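What is wild garlic, and how do people find it?

Wild garlic is a plant that grows by itself in woods and along streams. People have eaten it for a very long time. Picking food that grows wild is called foraging, and wild garlic is often the first thing a new forager learns.

You will probably smell it before you see it. The leaves are long, soft and bright green, and they come straight up out of the ground. Each leaf grows on its own stalk. In late spring the plant has small white flowers shaped like stars, and by May there can be so many that the ground looks as if it has had a light snowfall.

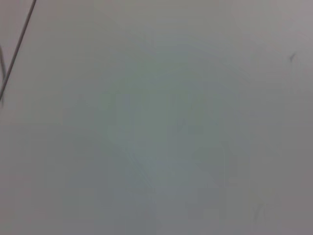
Which parts of wild garlic can you eat?

The leaves, the flowers and the green seed pods can all be eaten. Most people only pick the leaves. The bulb is left in the ground so the plant can grow again next year. In Britain it is against the law to dig up a wild plant without the landowner's permission.

Plants that look like it

Some plants that look a bit like wild garlic are poisonous. Lily of the valley is one of them. Its leaves are a similar shape, but two or more of them grow from the same stem. Lords-and-ladies is another. Its young leaves come up in the same places, often mixed in with the garlic, and when they get older they are shaped like arrowheads.

The smell test helps, but it can trick you. Once you have picked a few garlic leaves your fingers smell of garlic, and then everything you pick up smells of it too. Look at every leaf, one at a time.

Never pick or eat a wild plant unless a grown-up who knows plants well is with you and has checked it.

How to pick it

Razia Mengal leads spring walks in Nudari Wood and lets children help. These are her rules for the group:

Stay on the path and pick from the edges.
Take one leaf from a plant, then move on to the next plant.
Do not pick where dogs are walked.
Stop when you have a small handful.

Last spring the walks had 138 children on them, so a small handful each was plenty.

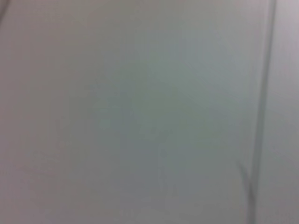

Back at home, the leaves need a good wash in cold water. Shake them dry or pat them with a clean tea towel. They go limp quickly, so keep them in the fridge in a bag or a box and eat them within a day or two.

Wild garlic butter

This is an easy thing to make with a grown-up. You need 5 washed leaves and half a small block of soft butter. Chop the leaves as finely as you can, put them in a bowl with the butter, and mash it all together with a fork. Spread it on warm bread or put a spoonful on a baked potato.

The taste is milder than the garlic you buy in a shop. Cooking makes it milder still, so in soup the leaves go in at the very end.

Words to know

Forage: to look for food that grows wild.
Bulb: the round part under the ground where some plants store their food.
Seed pod: the case that holds a plant's seeds.
Stalk: the thin part that joins a leaf to the rest of the plant.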